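Iltness Book Repair Kit review

I help look after a small lending library above a hardware store. Most of our books are donated, and plenty of them come in with loose hinges, torn pages, or spines hanging by a thread. Until this spring we fixed them with whatever glue was in the drawer. In April we bought the Iltness Book Repair Kit, and it has had steady use from three of us: me, Zoriana Horobets, and Sivaprasad Nair, who had done some binding before.

What comes in the box

The kit has a bottle of white PVA glue, a smaller jar of dry wheat paste, a bone folder, two brushes, a roll of mending tissue, a strip of spine cloth, a thin steel knitting needle for getting glue into hinges, waxed paper, and a booklet. We paid $105 with shipping. There is a smaller version without the paste and the spine cloth. I would skip it, as spine cloth was the first thing we ran out of.

The box is plain cardboard and doesn't close well once you have opened the glue. Ours now lives in a plastic shoebox.

Setting up a place to work

You need a flat table and something over it. PVA doesn't come off a finished surface without scraping, and a hard lump of it under a cover will leave a dent in the cloth. We cover the table from edge to edge and change the covering when it gets spotted.

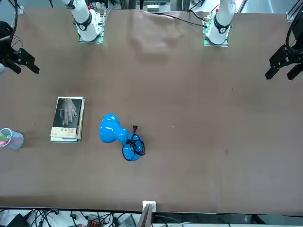 Table with the brown cover on. Smooth any wrinkle before you lay out pages.

The booklet tells you to work on newspaper. Don't. The ink comes off on damp page edges, and we had gray smudges on an atlas before we stopped. Plain kraft paper or a cutting mat is better.

The glue

The PVA is the best thing in the kit. It goes on thin, stays flexible, and dries clear. A loose hinge takes a few minutes: coat the needle, slide it down the gap, turn it, pull it out, wipe the joint, and put waxed paper on both sides before you close the book. Then it goes under weight overnight. We have opened and closed those hinges plenty since and only one has let go, on a very heavy cookbook.

The wheat paste is more trouble. It has to be cooked and strained, and it goes sour after a few days in the refrigerator. For torn pages it does a cleaner job than PVA and it can be undone with water. If you only fix paperbacks you may never open the jar.

The tools

The bone folder is fine, though a little rough along one side. A minute with fine sandpaper fixed that. The brushes are poor. They shed hairs into the glue from the first day, and Zoriana replaced both with a flat artist's brush from Grastard that cost $14 and has not lost a hair yet.

No press or weights are included. The booklet suggests a stack of heavy books, and that works as long as they are close in size and the spines don't stick out past the boards.
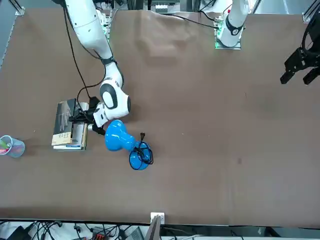

A stack of books, dark gray cover on top.

If you do a lot of repairs, buy a real press. We borrowed a Sandeck screw press for a while and the flat boards gave a more even result on large covers. It also takes up half a shelf, so it went back.

The booklet

This is where the kit loses points. The section on hinges is good. The section on replacing a spine skips the step where you clean off the old glue, and a beginner who follows it word for word will end up with a lumpy spine. The drawings are small. Sivaprasad wrote our own page of notes and taped it inside the shoebox lid.

Repairs also take more room than the booklet says. Leave a clear area in the middle of the table for the book you are working on and keep everything else to the far side.
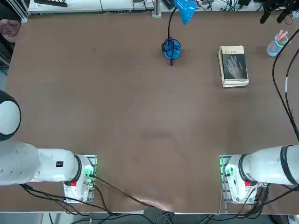
Who should buy it

A school, a church library, or a home with a lot of old books would get its money's worth. For one torn page, buy a bottle of PVA and some tissue separately. Ji sells both, and the tissue is nearly the same weight. Anything rare or valuable should go to a conservator.

With 1,000 books on the shelves we will need a second kit before long, or at least more glue. Refills can be ordered from Iltness, but the glue only comes in one size and shipping is high for what it is.

Rating: 4 out of 5. One point off for the brushes and the booklet.
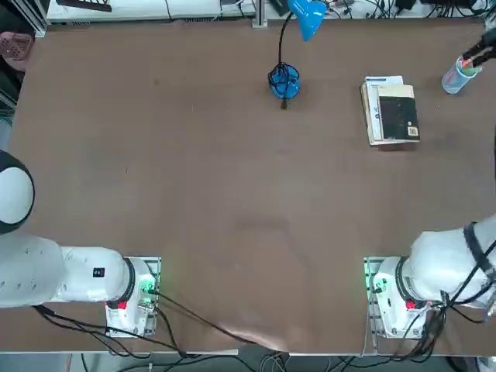

Page last changed: October 31, 2019

Corrected the price, which had left out shipping. Also, Tormod Bakke wrote to ask if the PVA can be thinned. Yes, with a little water, and we do that for spine linings. Use it full strength on hinges.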